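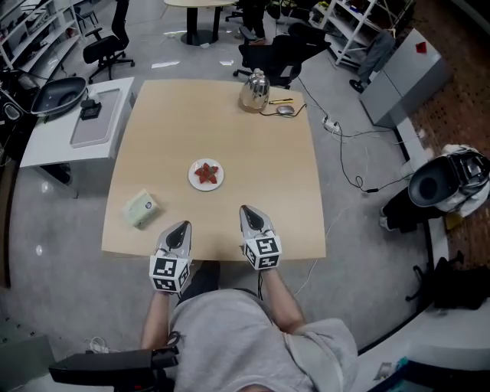 Deux pinces à main, une assiette de fraises : le poste de démonstration du club, vu du côté de l'opérateur.

Le règlement du concours Gorkine tient en quelques pages et laisse peu de marge sur un point : les équipes étudiantes constituent elles-mêmes leur jeu de démonstrations. Pour l'épreuve « petite table », le club Kesska a retenu la manipulation d'aliments mous. Une fraise se déforme avant de glisser, et l'effort de serrage admissible varie d'un fruit à l'autre.

Le principe est connu. L'opérateur reste assis, une pince dans chaque main, et exécute la tâche à vitesse normale. Les cubes imprimés de motifs noirs, solidaires des pinces, servent de repères pour estimer la pose de chaque outil. La commande est ensuite apprise hors ligne, puis transférée sur les bras du banc Tivalwood, que le club partage avec deux autres projets de l'école.
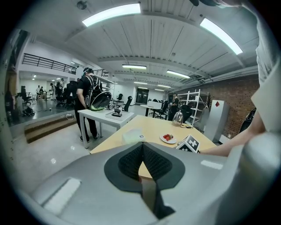 Club de robotique Kesska – section Manipulation

Depuis janvier, la section a enregistré 1133 essais, dont 847 conservés après tri. Les rejets ont deux causes principales : un repère masqué par l'avant-bras, ou une synchronisation perdue entre les deux mains. La première se corrige par la posture, coudes écartés et poignets bas. La seconde a imposé de réécrire l'horodatage, travail qui a occupé l'essentiel du printemps.

Le mobilier autour de la table n'est pas déplacé d'une séance à l'autre. Le club préfère un arrière-plan chargé, avec chaises, étagères et passage, à un fond neutre : un modèle entraîné devant un mur blanc supporte mal les salles de concours.

Reste la question des doigts. Le jeu actuel, à patins noirs, convient aux fruits coupés ; une variante dessinée par l'atelier Ağca, plus souple, supporte jusqu'à 700 cycles avant remplacement. Les essais comparatifs sont en cours. La section doit figer sa configuration avant la remise du dossier technique, attendue le 23/6/22.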